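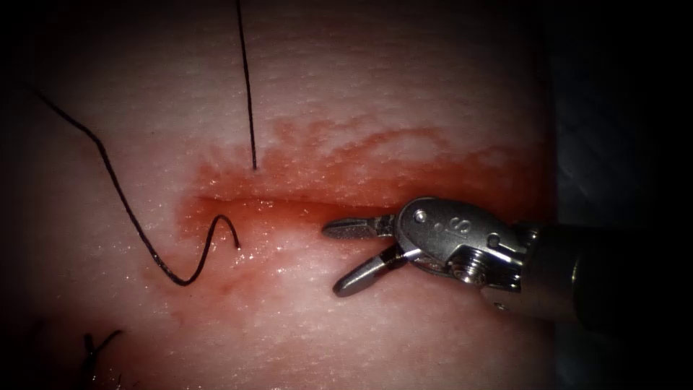

Forum > Suturing and Wound Closure > Practice Materials

Thread: Pads that hold up past the first week?
February 2024

clallham_dvm
I'm a second year vet tech student and I practice most evenings. The Stistix pad I bought in October has started to tear along the edges of the cuts, and every stitch I put in now pulls straight through. I got 44 closures out of it, mostly simple interrupted. Is that normal or am I pulling too hard?

offcut
Sounds normal to me. Once you have a row of old needle holes next to a slit, the pad is done there. Turn it over and cut fresh on the back.

ragweed19
I'd say you are pulling too hard. Mine lasted up to 2 semesters. Edges should just meet. If they pucker, the knot is too tight, and that is what rips the top layer.

offcut
Depends which pad though. The thin ones have no mesh in them. No amount of gentle handling will save those.

clallham_dvm
It's the thin one. They do puckering for sure, so maybe both.

Skedska_bench
Navickas sells one with a mesh layer for 20 dollars more. I use it for mattress stitches and it holds. The skin is stiffer than I like – you get used to it.

ragweed19
I went back to pig feet from the butcher. Cheaper, and they feel closer to the real thing. You do have to freeze them and clean up after.

offcut
Not an option for everyone. I have roommates and one fridge. Pads are fine for knots and spacing.

tern_and_tide
Does anybody use fake blood on theirs? I tried food coloring in water and the pink never washed out.

Skedska_bench
It stains, yes. Soap gets the surface but the color stays down in the pores. Keep one old pad for wet practice and leave the good one dry.

clallham_dvm
OK. I'll flip this one over tonight and loosen up on the knots. If the back goes as fast as the front I'll order the mesh one.

ragweed19
Check your needle too. A dull one drags and does the same damage.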